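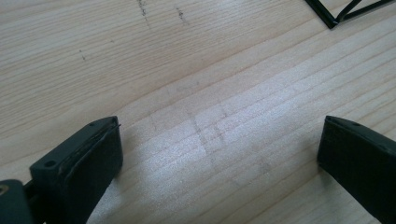
Jolene Pryor on mending old floors

Jolene Pryor was 61 when she took on her first whole house. Before that she had done single rooms for neighbours in Drosley, mostly at weekends, with a hired sander and a box of her father's scrapers.

"I said yes before I'd seen upstairs," she says. "There were boards up there you could put your foot through."

The house was on Okafor Street and the job lasted until May. She still works from the same unit behind the station, where she keeps salvaged boards sorted by width. A good match matters more to her than a good price.

"People bring me a new board and ask me to stain it to match. I can get the colour close. I can't do much about the grain. If the old floor has tight rings and the new board has wide ones, you'll see it every time you walk in."

She does less sanding than she used to. Many old floors have already been sanded two or three times, and there may be little left above the tongue. On those she cleans by hand, fills the worst gaps with thin strips of the same timber and leaves the dents alone.

Her usual finish is a hard oil, put on in 2 thin coats. She has nothing against varnish in a hallway, but finds it harder to patch later.

"With oil you can do the bit by the sink and leave the rest. With varnish I'm usually back doing the whole room."

Prices are a sore point. A small bedroom in fair condition costs £2,000 if the boards have to come up, and some callers hang up at that. She tells them to get a second quote and to ask whether it includes fixing the joists.

What would she tell someone doing their own? Punch the nails down first, she says, and go round twice. On one landing she counted 121 of them after the owner had told her they were all done.

She has no plans to stop, though she now turns down staircases. "My knees decided that one. I send people to a chap in Clestness for stairs. He's slow, but he's worth waiting for."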